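생활공간 정리론 강의 자료

7주차: 화장대와 서랍, 정리 조언을 의심하며 읽기

2021년 10월 27일

시작하기 전에

지난주 옷장 단원 과제를 돌려받은 분들은 여백에 "근거?"라고 적힌 곳이 많았을 겁니다. 이번 주도 마찬가지입니다. 화장대는 정리 책과 정리 영상이 가장 좋아하는 가구 가운데 하나인데, 제가 보기에는 검증되지 않은 말이 가장 많이 붙어 다니는 가구이기도 합니다. 이 자료는 그런 말을 하나씩 꺼내 놓고 얼마나 믿을 만한지 따져 보려고 만들었습니다. 정답집으로 쓰지 마세요. 제가 틀린 대목도 있을 테고, 학기 말에 고친 판을 다시 올리겠습니다.

읽기 과제는 Aidoo 수납 안내서 3장과 Tilesent 가구 카탈로그의 침실 편입니다. 둘 다 물건을 파는 쪽에서 쓴 글이라는 점을 잊지 말고 읽으세요.

1. 화장대는 무엇을 하는 가구인가

교재는 화장대를 "몸단장을 위한 도구와 거울을 한자리에 모은 가구"라고 정의합니다. 무난한 정의이지만 실제 집에 들어가 보면 잘 맞지 않습니다. 화장대 위에는 영수증, 약봉지, 충전선, 머리끈, 단추, 여행용 샘플, 다 읽지 않은 책이 올라갑니다. 화장을 거의 하지 않는 사람도 화장대를 갖고 있고, 화장을 매일 하는 사람이 욕실 거울 앞에 서서 끝내는 경우도 흔합니다.

그래서 첫 질문은 "어떻게 정리할까"보다 앞에 있습니다. 이 가구에서 누가 무엇을 하는가? 이 질문에 답하지 못하면 칸막이를 아무리 사도 소용이 없습니다. 저는 실습 보고서에서 가장 먼저 이 답을 찾습니다. 답이 없는 보고서는 수납 용품이 얼마나 예쁜지와 관계없이 점수가 낮습니다.

관찰할 때는 화장대를 세 구역으로 나누어 보면 편합니다. 상판, 거울 앞, 서랍입니다. 상판과 거울 앞을 굳이 나누는 이유는 손이 가는 방식이 다르기 때문입니다. 거울 바로 앞은 쓰던 물건을 잠깐 내려놓는 자리이고, 상판의 양옆은 한번 놓으면 몇 달씩 그대로 있는 자리입니다. 꽃병이나 액자는 대개 옆으로 갑니다. 다만 이 구분이 모든 집에 맞는다고는 생각하지 않습니다. 상판이 좁은 가구에서는 옆이라고 할 만한 자리 자체가 없습니다.

2. 자주 듣는 조언과 그에 대한 의심

조언 하나. "상판에는 아무것도 두지 마라."

보기에는 좋습니다. 문제는 그다음 날 아침입니다. 매일 쓰는 것까지 서랍에 넣으면 매일 서랍을 열어야 하고, 바쁜 날에는 꺼낸 것을 도로 넣지 않습니다. 며칠 지나면 상판은 원래대로 돌아갑니다. 저도 수업 준비를 하면서 제 화장대를 비워 본 적이 있는데, 가장 먼저 돌아온 것은 머리빗이었고 그다음은 핸드크림이었습니다. 이 조언은 사진을 찍는 날에는 맞고 나머지 날에는 의심스럽습니다. 상판을 비우라고 말하는 글을 읽으면 그 상판이 며칠 뒤에 어떤 모습이었는지 적혀 있는지부터 확인하세요. 대부분 적혀 있지 않습니다.

조언 둘. "같은 종류끼리 모아라."

종류를 누가 정하느냐가 빠져 있습니다. 브러시는 브러시끼리, 립 제품은 립 제품끼리 모으는 것은 가게의 방식입니다. 가게는 손님이 비교하면서 고르도록 진열합니다. 집에서는 비교할 일이 별로 없고, 아침에 쓰는 것 한 벌이 한꺼번에 손에 잡히는 쪽이 편할 수 있습니다. 눈썹을 다듬는 도구와 뷰러와 작은 브러시는 종류가 다르지만 같은 시간에 쓰는 사람이 많습니다. 그렇다면 같이 두는 것이 자연스럽습니다. 종류별 분류가 나쁘다는 말은 아닙니다. 여분이나 가끔 쓰는 물건에는 종류별 분류가 여전히 찾기 쉽습니다.

조언 셋. "일 년 동안 안 쓴 것은 버려라."

화장품에는 사용 기한이 있으니 기한이 지난 것을 버리라는 말은 맞습니다. 이것은 정리보다 위생의 문제이고, 용기에 적힌 표시를 읽으면 됩니다. 그러나 도구에 이 규칙을 그대로 적용하는 것은 이상합니다. 행사가 있을 때만 쓰는 도구는 일 년에 한 번도 안 쓸 수 있습니다. 버리고 나서 다시 사는 비용을 정리 책은 거의 계산하지 않습니다.

조언 넷. "칸막이가 있으면 서랍이 어질러지지 않는다."

Fadix 서랍 칸막이 세트의 안내문에 나오는 문장과 거의 같습니다. 칸막이는 작은 물건이 굴러다니는 것을 막아 줍니다. 거기까지는 인정합니다. 하지만 칸의 크기가 물건과 맞지 않으면 칸막이는 빈 칸과 넘치는 칸을 만들 뿐입니다. 그리고 칸막이를 넣은 서랍에는 접은 천이나 넓적한 파우치를 펼쳐 둘 자리가 없어집니다. 칸막이를 사기 전에 서랍 안쪽 치수를 재고, 넣을 물건을 종이 위에 늘어놓아 보세요. 빈 과자 상자를 잘라 한동안 써 보는 것도 방법입니다. 상자로 충분했다는 보고서를 저는 여러 번 받았습니다.

3. 거울에 대하여

거울은 정리 단원에서 자주 빠집니다. 움직이지 않는 물건이라고 여기기 때문인데, 화장대 위의 물건 배치는 거울의 높이와 창의 위치에 꽤 좌우됩니다.

창을 마주 보고 앉는 배치와 창을 등지고 앉는 배치를 비교해 봅시다. 창을 등지면 거울에 밝은 창이 비치고 얼굴은 상대적으로 어둡게 보입니다. 이런 자리에서는 따로 조명을 올려놓게 되고, 조명의 선이 상판을 가로지릅니다. 상판이 지저분하다고 느끼는 원인이 물건 수가 아니라 선 하나일 때도 있습니다. 보고서에 창과 거울의 방향을 꼭 적으라고 하는 것이 이런 사정 때문입니다.

장식이 많은 거울테는 청소가 어렵다는 말도 흔합니다. 굴곡에 먼지가 앉는 것은 사실이니 이 말에는 크게 반대하지 않습니다. 마른 붓으로 위에서 아래로 쓸어내리고, 그다음에 상판을 닦으면 됩니다. 순서를 바꾸면 상판을 두 번 닦게 됩니다. 유리 세정제를 테에 직접 뿌리라는 영상도 있던데 칠의 종류를 모르는 상태에서는 권하지 않습니다. 천에 묻혀 유리만 닦으세요.

4. 실습: 물건 자리 기록지

준비물은 줄자, 연필, 종이, 마른 천입니다. 수납 용품은 가져오지 마세요. 지난 학기에는 Cinau 정리함을 들고 온 조가 있었는데, 실습 내내 물건을 정리함에 맞추다가 끝났습니다.

진행은 다음과 같습니다.

먼저 아무것도 옮기지 않은 상태로 기록합니다. 상판, 거울 앞, 서랍 순서로 적고, 닫혀 있는 서랍은 열었다가 그대로 닫습니다. 물건 이름은 보이는 대로 쓰세요. 무엇인지 모르면 "가늘고 긴 도구"처럼 적는 편이 추측해서 쓰는 것보다 낫습니다.

그다음 화장대를 쓰는 사람에게 물어봅니다. 언제 쓰는지, 무엇을 먼저 집는지, 어디에 내려놓는지를 묻습니다. "이거 버려도 되나요?"는 묻지 않습니다. 물건을 빌려 보는 사람이 할 질문이 아닙니다.

마지막으로 한 가지만 옮깁니다. 한 가지만입니다. 여러 개를 한꺼번에 옮기면 무엇이 효과가 있었는지 알 수 없습니다. 옮긴 상태로 20일을 지내고, 그동안 물건이 원래 자리로 돌아가는지 기록합니다. 20일이 과학적으로 정해진 숫자는 아닙니다. 학기 일정에 맞춘 것이고, 습관이 그 안에 굳는다는 주장도 저는 하지 않습니다.

채점은 30점 만점입니다. 기록의 정확함이 가장 크고, 사용자와 나눈 이야기, 옮긴 결과, 글의 분량 순으로 비중이 작아집니다. 결과가 실패여도 감점하지 않습니다. 오히려 모든 것이 잘되었다고만 쓴 보고서를 더 꼼꼼히 읽습니다.

5. 배치를 읽는 연습

실습실 화장대로 짧게 연습합니다. 거울 앞에 놓인 뷰러와 가느다란 도구, 거울 왼쪽의 꽃병, 열린 서랍 속의 접힌 물건을 각각 기록지의 어느 구역에 적을지 정해 보세요. 그리고 꽃병이 그 자리에 있어서 쓰기 불편해지는 동작이 있는지 한 줄로 쓰세요. 없다면 "없음"이라고 쓰면 됩니다.

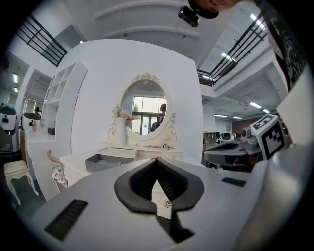

꽃병은 치우는 게 맞다고 봅니다, 하고 게시판에 익명으로 의견이 올라왔습니다. 물이 든 꽃병 옆에서 팔을 움직이다가 엎으면 서랍 안까지 젖고, 조화라면 먼지만 쌓이니 어느 쪽이든 화장대에 둘 이유가 없다는 것입니다. 꽃은 창가나 식탁에 두어도 충분히 볼 수 있다고도 했습니다.

앞부분은 일리가 있습니다. 생화를 꽂았다면 엎을 위험을 따져야 하고, 전기 기구를 쓰는 화장대라면 더 그렇습니다. 하지만 "둘 이유가 없다"는 데까지는 따라가기 어렵습니다. 앉을 때마다 꽃을 보는 것이 좋아서 둔 사람에게는 그것이 이유입니다. 쓸모를 손이 가는 횟수로만 재면 거울테의 조각도, 벽의 그림도 모두 치워야 합니다. 저라면 팔꿈치가 닿는 거리인지 먼저 재 보고, 닿는다면 조금 더 바깥으로 밀어 놓겠습니다. 이 의견에 동의하는 분은 보고서에서 반박해도 좋습니다.

접힌 물건에 대해서도 한 가지 적어 둡니다. 서랍에 접어 넣은 것을 보면 곧바로 수건이나 손수건이라고 쓰는 분이 많습니다. 펼쳐 보지 않았다면 "밝은색의 접힌 물건"까지만 쓰세요. 용도를 짐작해서 쓰면 다음 단계의 질문도 그 짐작을 따라갑니다.

6. 서랍을 열어 두는 버릇

정리 책은 열린 서랍을 게으름의 증거처럼 다룹니다. 저는 열린 서랍이 정보라고 생각합니다. 자주 열려 있는 서랍에는 대개 자주 쓰는 물건이 있거나, 여닫는 것이 뻑뻑하거나, 물건이 걸려서 끝까지 닫히지 않거나 하는 사정이 있습니다. 사람을 탓하기 전에 레일을 확인하세요. 서랍을 비우고 여닫아 보면 금방 구별됩니다.

열어 두는 서랍이 통로를 막는다면 그때는 고쳐야 합니다. 부딪히면 다칩니다. 아이가 있는 집이라면 서랍이 밟고 올라가는 계단이 될 수 있고, 가구가 앞으로 넘어질 위험도 있습니다. 이 점에서는 저도 의심 없이 말하겠습니다. 높은 거울이 올라간 가구는 벽에 고정하는 것이 좋습니다.

과제와 안내

기록지는 게시판 862번 글에 붙어 있습니다. 조는 4명으로 짜고, 가정 방문이 어려운 조는 실습실 화장대를 써도 됩니다. 보고서에 수납 용품을 추천하려면 그 용품 없이 해 본 결과를 먼저 쓰세요. 판매 페이지의 문장을 옮겨 올 때는 출처를 밝혀야 하고, 판매 페이지만 근거로 삼은 주장은 근거가 없는 것으로 채점합니다.

토론 때 이야기할 거리도 미리 적어 둡니다.

화장을 하지 않는 사람의 화장대는 무엇이라고 불러야 하는가.

두 사람이 화장대 하나를 같이 쓸 때 거울 앞자리는 누가 정하는가.

정리 전후 사진에서 전후 사이의 시간은 왜 잘 적혀 있지 않은가.

다음 주는 현관과 신발장입니다. 신발 수를 미리 세어 오지 않아도 됩니다.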